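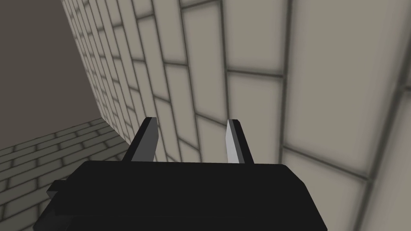 Nendano: frequently asked questions

Last revised January 28, 2025, mostly to remove answers that had stopped being true.

What is Nendano?

Nendano is a planning and control toolkit for getting a simulated arm to open simulated doors. You give it a room, an arm and a rough idea of which door you mean, and it gives you back a motion, or a reason why there isn't one. The reasons have improved a lot since the first release, when there was only one and it was "failed".

It is written and looked after at our office in Distidthorpe, and it runs on top of Clukutau, our simulator. People mix the two up constantly. Clukutau does the physics and draws the pictures. Nendano decides what to do next. If the door falls through the floor, that is a Clukutau bug. If the arm spends a long time considering a wall, that one is ours.

Why doors?

A door has a handle that moves one way, a panel that moves another, and a latch that has opinions about the order. Plenty of planners will happily move a block from one spot to another and then go to pieces in front of a lever. We wanted a task where grasping, contact and the path of the arm all have to agree with each other, and doors were cheaper to model than washing machines.

Why is the gripper in every camera view?

The wrist camera is fixed to the wrist, and the fingers are where the fingers are. You can mask them out with hide_gripper, but please think twice before doing so. A perception model trained without fingers in view tends to be quite startled when they turn up later.

If you want a clear look at the room, add a fixed camera to the scene file. You can have as many as your graphics card will put up with.

My arm has stopped and is facing a tiled wall. Is it broken?

Probably not. When the handle detector loses its target, the arm goes into search mode and sweeps the camera round the room, and rooms are largely made of walls. Check the state line in the log. SEARCH means it is still looking. HOLD means it has given up and is waiting for you to notice.

If it stays in SEARCH for more than 43 seconds, it moves to HOLD by itself. You can change this with search_timeout. Setting it to zero does not mean "forever", whatever the old manual said. It means zero.

The tiles confuse my depth estimates. What can I do?

Repeating patterns are hard on anything that works by matching one bit of a picture with another, and brick-pattern tiling seen at a steep angle is about as unkind as it gets. Three tiles along looks much like four tiles along. Your options, in the order we would try them:

Use the simulator's own depth channel while you debug the planner, so you are only chasing one problem.

Turn on surface shuffling, which swaps wall and floor textures between runs.

Tilt the search path downwards, so that the camera sees a corner or an edge more often.

Do not simply paint the walls grey and declare victory. We did this for most of one August and then had to do everything again.

How does it find the handle?

In two stages. A coarse detector proposes a region from whatever the camera sees, and a second step fits a lever model to it: a base plate, a pivot and an arm. The planner only uses the pivot position, the direction the arm points and the length. Everything else is decoration as far as it is concerned, which seems harsh on whoever modelled the handle.

Close-up views from below are the awkward case. The lever looks far longer than it is, and an early version of the fitting step believed what it saw. The fit now takes in five views from different wrist poses before it commits to a length. You can ask for fewer with min_views, and the log will record that you did.

Why does the gripper wait under the handle with its jaws open?

It is in the pre-grasp pose. Nendano splits the approach in two, with a free-space move up to the pre-grasp and then a slow, straight move in, during which contact is allowed. The jaws stay wide until the second move is done. Keeping the halves separate means that when something goes wrong you know which half to blame.

If the wait is long, the grasp sampler is still working. It draws 59 candidate grasps by default and throws away any that would put a finger through the door panel. On panelled doors, with rails and recesses to bump into, it can throw away nearly all of them.

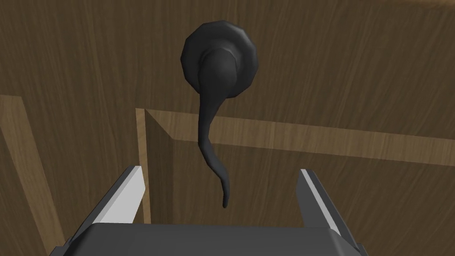
Arsalan Sethi wrote to ask whether the planner could skip grasping altogether and just hook the lever with one finger, as he does at home with a mug in each hand. It can. Set contact_mode to hook, and Nendano will plan a push on the lever with a single fingertip and leave the other finger out of it. It is faster and it copes better with a poor length estimate. It is also much worse at pulling, so keep it for doors that open away from the arm.

Can I use my own gripper?

Yes, if it has two parallel fingers and you can supply a collision shape for each. Three-fingered hands load without complaint and then behave very oddly. Suction cups are not supported – levers are a poor thing to apply suction to in any case.

Please keep the collision shapes simple. We were once sent a finger with every screw thread modelled, and the planner treated each one with the seriousness it deserved.

What is the Ahonen solver, and do I need it?

Ahonen is our optional trajectory smoother. Without it, plans are safe but jerky, like being driven by somebody on their second lesson. With it, they are smooth and take longer to compute. Leave it off while you are testing and turn it on when somebody is watching.

Version 19 and later can smooth the approach and leave the contact phase alone. Earlier versions smoothed everything, including the bit where the finger was meant to be touching the handle.

Will any of this work on a real arm?

The planner doesn't know the difference. The door will. Latch stiffness, hinge friction and a sagging handle are all settings in the scene file, and we suggest varying every one of them widely before going near hardware. Start with the speed limit low and a hand near the stop button.

How do I report a bug?

Attach the log, the scene file and the random seed. Without the seed we can only sympathise.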